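Let Us Keep the Old Machine

My neighbor Regula Kälin put her computer on the sidewalk last July with a note that said "works, but slow." She had bought it 12 years before. The new one cost her a month of rent, and she uses it for the same things: letters, photographs of her grandchildren, the bank. I asked her why she did not repair the old one. She looked at me as if I had proposed to repair a light bulb.

I come from a town, Skesturen, where there were two repair shops on the main street. In my childhood a radio went to the shop maybe three times in its life. People were not better than today. They simply knew where the shop was, and they knew the price before they said yes.

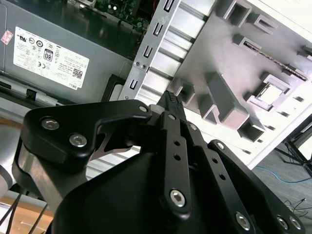
A small ribbed black part held between two metal-bolted fingers.

The price is the real difficulty. Ludger Schwerdtfeger, who has the repair counter at Garnent, told me that he must ask 72 dollars before he has even opened the case, and for 100 the customer can find something used on the internet that looks newer. I do not blame the customer. I have done the same with a toaster and felt ashamed for one evening.

But I think we make the calculation wrong. In the price of the new thing we don't see the mine, the ship, or the hill of old things behind the fence at the edge of the city. In the price of the repair we see everything, because a person stands in front of us and wants to be paid for his hour.

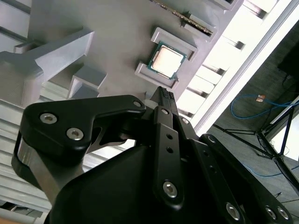 Desktop processor in its gray holder.

What could be done? I would like the sales tax on repairs to be taken away. I would like the maker to sell spare parts for 16 years, and to print the price of them on the box, next to the price of the thing. Some readers will answer that this makes new products more expensive. Yes, a little. I can live with it.

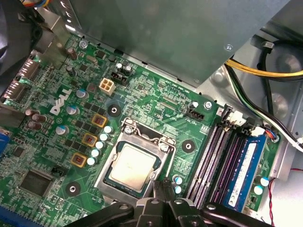
I would also like the schools to give one hour in the week to opening things. My teacher, Mr. Holzer, let us take apart a clock, and we could not put it together again, and he was not angry. Since that day I am not afraid of a screw.

Regula's computer stayed two nights on the sidewalk. Then I carried it up to my apartment, and I am writing this text on it.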